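# Platcombe Workbench, 628 Series

The Platcombe is a freestanding workbench for repair rooms, school shops and small assembly areas. It ships flat and goes together with the hex key in the hardware bag. Pendel has sold it in one form or another for 11 years, and the current 628 Series replaces the older fixed-height model.

The bench is built on a welded steel base with leveling feet at each corner. The feet turn by hand until the bench is loaded, after which you will need a wrench. Most floors need adjustment at one or two feet only.

## Tops

There are 3 tops, and all of them fit the same base:

- **Maple.** Oiled at the factory. Re-oil it when water stops beading on the surface.
- **Hardboard over particleboard.** The lowest-cost option. The hardboard sheet is screwed down and can be flipped once, then replaced.
- **Static-control mat over plywood.** For electronics work. Comes with a grounding cord and snap.

Tops can be swapped later. Two people should do the lifting. The bolts go up through the base rails from underneath, so nothing shows on the work surface.

## Setting the height

The legs telescope and lock with a pin and a clamp bolt. There are 24 positions. Take everything off the bench before you move the pins, and set both legs on one end before starting on the other. The clamp bolts should be snug — the pins carry the load, and the bolts only stop the rattle.

For seated work, start with the top level with your elbows. For standing work such as planing or packing, go a few positions lower than feels right at first and try it for a day.

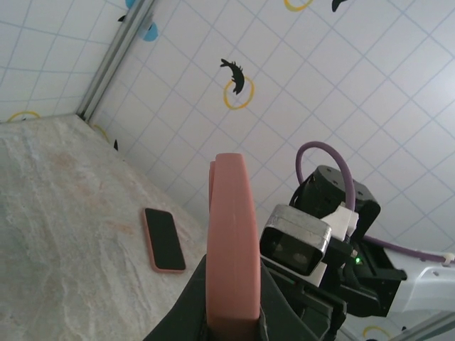 ## Accessories

The rear rail takes shelves, a light bar and a power strip. Drawer units hang from the base on either side and can be fitted after the bench is in use. Drawers from the fixed-height model fit with the Poirier adapter bracket, sold separately.

Casters are available, but we don't suggest them for vise work. Even with the brakes on, the bench will creep under a hard pull.

## Shipping and returns

Benches go out by Sender freight on a pallet, curbside delivery only. Check the carton corners before you sign. If a corner is crushed, write that on the delivery slip and send a photo to Renu Pandey in customer service. No deliveries on Sunday.

Unassembled benches can be returned in the original carton. Oiled tops can't come back once the wrap is open.

For school and volume orders, ask for Gaurav Bisht. Replacement pins, feet and clamp bolts are kept in stock — order by the part number stamped on the inside of the left rear leg.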